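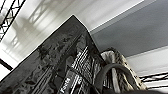

Sultix opens its shelf-picking practice hall in Prullau

PRULLAU, 14th August. Sultix has opened a hall where people teach robot arms to handle the kind of stuff that piles up on ordinary shelves: shiny boxes, wrinkled bags, things with handles, things leaning on other things. The first 12 stations are up and running, and the team could not be happier with how the opening weeks have gone.

The work is simple to explain and takes patience to do well. An operator guides an arm by hand controls through one small job, such as reaching for a bag that sits right up against a box. A small camera rides along near the gripper, and its view is saved together with the motion of every joint. Each run becomes one example for Samell, the learning system Sultix is building to plan its own reaches and grasps.

"A glossy black box is a wonderful teacher," said Aoi Hoshino, who leads data gathering at Sultix. "It throws back light, it has busy printing on the side, and its edges melt into whatever is dark nearby. Put a crumpled bag next to it and you have a really good morning's work!"

The camera's close position means that Samell learns from the view it will have on the job. Sometimes that view is mostly one side of a box and a stretch of ceiling, tilted and blurry. Those moments stay in the collection. An arm moving between shelves will get plenty of them, and the team wants the system to keep its bearings when they come.

Operators work in pairs, with one driving and the other resetting the objects and writing a short note after each run. Missed grasps are kept and labeled too. The current collection covers 103 different objects, and each station aims for 200 runs before its shelf is cleared and laid out in a new way.

"My first few tries with the handles were pretty clumsy," said Ibrahim Iyamu, who joined as an operator in January. "You come in too low, the strap slides over the finger, and you start again. Now I look at every shopping bag at home and think about how I'd approach it."

Notburga Aebischer, who checks the recordings, is now comparing notes between pairs so that a "slip" at one station means the same thing at the next. A shared word list is in use across the hall, and it grows a little every week.

The next round adds soft pouches and nested containers. Sultix is also looking for more operators in Prullau. No background in robotics is needed, and training is paid.

Press contact: Corey Hoani, Sultix, Prullau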